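Cookies: this site uses a couple to remember your comment name. OK / More info

Gripper swap, round two

Posted in May by the Follwood bench blog

Quick one tonight, kettle's on and I've got to be up early. Finally got both sets of fingers onto the arm and run properly, so notes before I forget the lot.

The two contenders. The Malo fingers, long and a bit bendy, came with the kit. And the Gamard ones - stiffer, narrower at the end, cost me 70 bucks plus postage and took forever to turn up. Same arm, same motor, same wrist cam. Only the fingers change. That was the plan anyway. Then I had to redo the mount because the Gamard screw holes sit 3 mm further back. Of course they do.

Redid the camera offset too. Twice. First time I typed the number in with the wrong sign and the arm went for the bench like it had a grudge. No damage. Bit of paint.

Anyway. Open space is easy with either pair. Blocks, pegs, a spool of solder, whatever. Sat there feeling very clever for an hour. Corners are where it all goes to bits, so that's where most of the evening went.

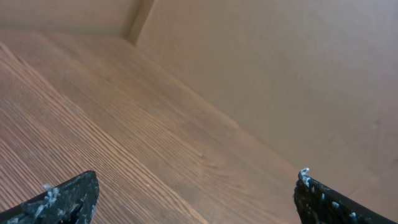 Filed under: Grippers, Wrist cam

Two walls and a wood grain bottom, and the fingers have to get down in there without scraping. From the wrist cam the right hand tip gets to the wall a long way before the left one is near anything. So you can't just centre on the target and drop, you have to twist the wrist first and come in along the wall. Obvious once you've watched it. I had not watched it.

Other thing, depth. The wood is fine on the left where the grain is nice and sharp, plenty for the camera to lock on to. Plain beige wall gives it nothing. And there's a pale shiny patch across the middle of the wood that I reckon is throwing the estimate as well, will try moving the lamp.

Scores so far, corner picks only. Malo got there more often but dropped things on the way up. Gamard missed more on the approach, but once it had hold of something it kept hold. Four bad drops for the Malo in the last batch, and I stopped the log at frame 762 becuase the disk was full. Must clear that out.

Controller is still the old Sebastian board. It's slow to react when the fingers stall - you hear the motor grumble for a good moment before it backs off. Might be my settings. Might be the board. I've got the current limit set pretty low from when I was scared of breaking the Malo pair, so will bump that up a notch and see.

Leaning Gamard for the corner stuff, Malo for everthing else, which is annoying as I wanted to pick one and be done. Wrist twist code next. Then the lamp. Then bed, or probly the other way round.

3 comments

benchrat: Try a bit of masking tape on the wall, in a random pattern. Gave my depth cam something to look at. Ugly but it works.

follwood: Ooh, good one. Got a roll here somewhere. Cheers

slowservo: Had the same stall lag on a Sebastian board, mine was the current limit. Put it up a little at a time and keep a finger on the off switch.

Get new posts by email. Enter your address to subscribe. Unsubscribe any time.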